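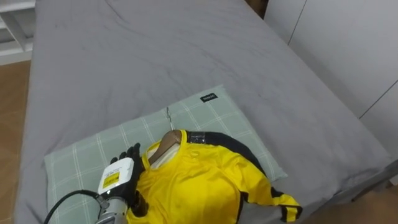
Natália Tóth wondered whether anyone really needs a checklist to look over an old game console, and she asked if I could at least keep the capacitor talk short this time. I'll try, Natália, but you know how I get once the lid is off!

Search this site
Enter keywords Go

Used console check, cartridge systems
Last gone over 6th September

1. Power supply
[x] Correct adapter for the model
[x] Cord free of splits, plug sits firmly
Comment: Please read the label on the brick before you plug anything in. The Pillwood sale box had three adapters with the very same plug and three different voltages, and one of them would have cooked my Mikent for good.

2. Outer case
[x] All screws present
[ ] Rubber feet present
Comment: Two feet gone on this one. I know it sounds fussy, but a console that sits flat on a rug gets warm underneath, so stick on some new ones (any hardware store has them).

3. Cartridge slot
[x] No bent pins
[x] Game boots on first try
Comment: Pins cleaned with a cotton swab and a little rubbing alcohol, left to dry overnight. Don't blow in it, whatever your big brother told you.

4. Inside the lid
[x] No leaking or bulging parts
[x] No burnt smell
[ ] Heat shield screwed down at all corners
Comment: There, that's all the capacitor talk you're getting. One shield screw is stripped and I'm still hunting for a match. Unplug the thing first and give it a good while before your fingers go anywhere near the board.

5. Controllers
[x] Port one
[ ] Port two
Comment: Port two drops the left direction now and then. Viera Vlček lent me her Jindine pad to compare and it did the same, so the fault is in the port and her pad went home with a clean bill of health. Thank you, Viera!

6. Long play test
[x] 60 minutes with no freeze
[x] Picture steady
[x] Sound from both channels
Comment: I used Olivares for this, as I always do, and got as far as level 14 before supper, which I was very pleased with. The case was warm over the vent and cool everywhere else.

Result: fine to play with one controller. Port two to be opened up and resoldered, then sections 4 and 5 done over again. Next full check in March.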